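Vemetow Community Kitchen
Progress report, period ending February
Prepared by Soledad Cárdenas for the Nalberg Fund

The grant for this period covered tableware, the clearing and washing-up part of the course, and Aoi Nishimura's teaching hours. All 35 places were filled and 2 people are on the waiting list. Sessions run 60 minutes and start at 10 a.m.
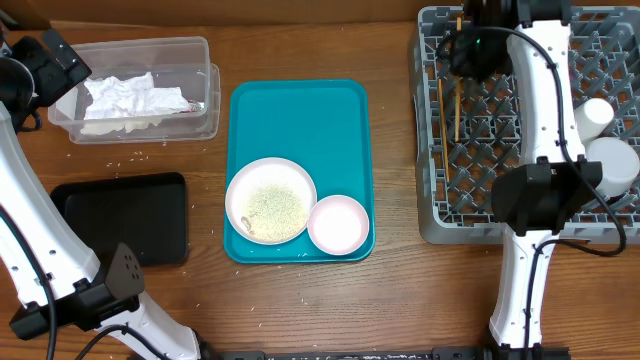
Each clearing table is now laid out the same way, so a learner who changes groups doesn't have to start over. Dishes come to the table on a serving tray, and leftovers are dealt with before anything goes near the rack. The teal tray is holding a plate with rice still on it, which is how the exercise begins. A flat black tray lies to the left of it, with the clear tub toward the back. Aoi wrote the order of work on one sheet and we have stopped using the older handout.

Spending on tableware was up to $1000, within the approved line. Dexter Dunleavy has the receipts. We bought plastic racks and trays because they are light to carry and easy to store between sessions.
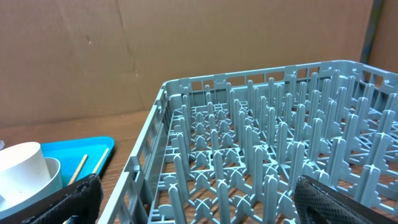

Loading the rack took more teaching time than we planned. Learners tended to fill the front first and then had trouble reaching the back. The rack has rows of upright pegs over an open floor, and plates stand well between them, but cups need a separate explanation. Two white cups are still on the turquoise tray next to it, along with a pair of thin wooden sticks. We now teach plates first, then cups, then small items.

Thanasis Stergiou watched four sessions and suggested shorter turns at the table.

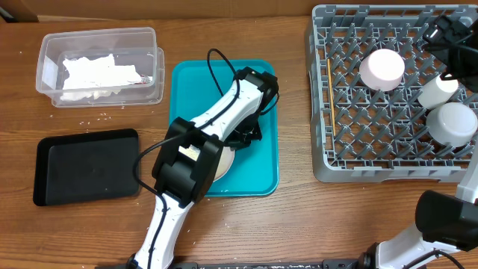

We tried this with the morning group and will use it for everyone next period. Wiping down is still rushed at the end of most sessions, and Aoi has asked for ten extra minutes. This would not change the budget.

Still open: a second storage shelf, and the final invoice from Arodance for the tables.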